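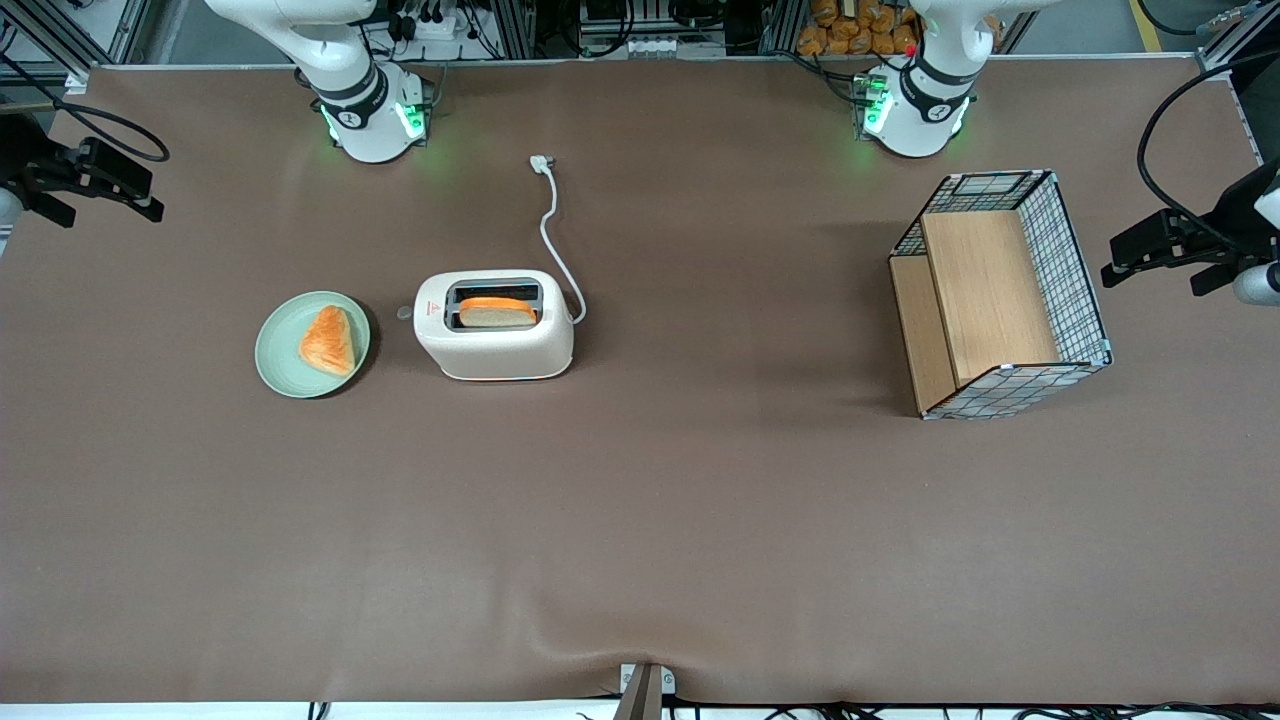
*Figure 1. Round plate with a raised rim, pale green.*

# What We Leave Behind: Plate Waste in the Brirno Hall Dining Room

Jyoti Chaturvedi, Tarun Solanki and Na-rae Byun

## How we came to it

Our project started with mashed potatoes. Na-rae had a shift at the dish return last term and kept coming home to tell us how much of it went straight into the bin, along with perfectly good rice and (this one hurt) whole slices of peach cake. When the time came to choose a topic for our Food and Community course, the three of us already had plenty to say about it, and our instructor, Ms. Dubey, very kindly suggested that we stop talking and start weighing.

We wanted to learn which foods students leave on their plates at dinner, and whether being offered a smaller first helping would change that.

## What we did

We spent 16 dinners in the dining room, with a kitchen scale and three lidded buckets: one for starches, one for vegetables, and one for everything else. Bones, peels and napkins were left out of the weighing. For the first half of the dinners the servers worked as usual. For the second half they asked each person, "Regular or small to start?" and reminded them that seconds were free.

We also handed out a one-page survey and got 94 back, several with long and very heartfelt notes about the green beans.

## What we found

Under the usual serving style, the average waste was 140 grams per diner, and starches filled the biggest share of it. Once the question was being asked, the starch bucket was lighter on every evening but one, which was lasagna night, when hardly any starch had been wasted to begin with! Vegetables barely changed. Judging from the surveys, people who leave their vegetables don't like how they are cooked, and a smaller spoonful of something you don't like is still something you don't like.

The most common reason given for leaving food was "I didn't know how hungry I was." The next was being in a hurry, especially among students with evening labs.

## Problems along the way

The menu wasn't the same in both halves, so some of the difference may come from the food itself. Tarun also forgot to subtract the weight of the bucket on the second evening, and we had to drop that vegetable reading altogether. We would have loved to weigh breakfast too, but none of us could face it at 6:30.

## Thanks

Our warmest thanks go to Vivek Mathur and the dinner crew, who put up with our buckets beside their dish racks and remembered to ask the question even when the line ran out the door. Mr. Mathur has told us he plans to keep asking it next term, and he wants to try roasting the green beans.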